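Tablecloths for a market stall – what do you all use?
Plesness Makers & Sellers Board > Stalls and Display

siiri_m
Sunday, January 28, 2024

Hello all, and sorry in advance for the length of this one. I've got my first proper table booked for the spring fair and I'm stuck on what to put over it. I've a dark plum cloth that was my gran's and I do love the colour, but I'm wondering whether to give in and buy something paler before the day. What does everybody else have on theirs?

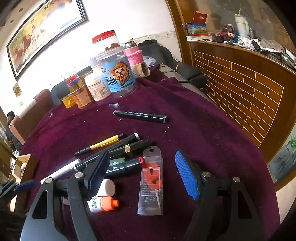
Odds and ends on the dark cloth, crumbs and fluff included

The trestles are 3 feet high, if that helps, and I'd like the cloth to reach the ground at the front so I can hide my boxes and my flask.

Siiri

rawiri_mcphee
Oh, keep your gran's cloth, Siiri! Dark colours make small things stand out lovely, and people do slow down for a nice rich colour when every other table in the hall is white. I've used a bottle green one for years. You do need a lint roller, mind, and I'd go over it once when you set up and again when you've had your sandwich. Mine lives in the cash tin so I can't leave it at home (I've left it at home twice, but that was before the cash tin).

K.Heinonen
I'm going to disagree with Rawiri, in a friendly way. I had a navy cloth and spent more of the day picking bits off it than talking to customers. I changed to an oatmeal linen one last September and wouldn't go back. It cost me 40 from Karppinen, hemmed, and it goes in the wash at 40 degrees with everything else.

rawiri_mcphee
Oatmeal shows tea though, Kalevi. I've seen your oatmeal after a wet Saturday!

K.Heinonen
It was one splash, and I put a basket over it.

onni_t
Could you do both? I have a plain pale cloth down to the floor and then a shorter dark runner along the middle where the stock goes. The runner gets a good shake outside at dinner time and the rest stays put. If your gran's cloth isn't long enough for the front you'd be sorted that way as well – and you wouldn't have to cut it, which I'd hate to see.

Kalevi Kallio
Different Kalevi here, hello. Whatever colour you go for, please think about the fabric. Velvet and brushed cotton hang on to every hair going. A smooth polyester is dull to talk about but you can wipe it with your hand. And do clip it underneath, the side doors at Plesness hall are open all day and the draught is something fierce.

siiri_m
Thank you all, you are kind. I measured gran's cloth tonight and the drop at the front is 20 inches, so it won't reach the floor by itself. I think I'll try Onni's way with the pale one underneath. Kalevi K, what sort of clips do you use? The ones in my drawer are too small for a trestle.

Kalevi Kallio
Big plastic spring ones from the hardware shop, two on each short side and a couple along the back. I'll bring you a spare set if you're near my end of the hall.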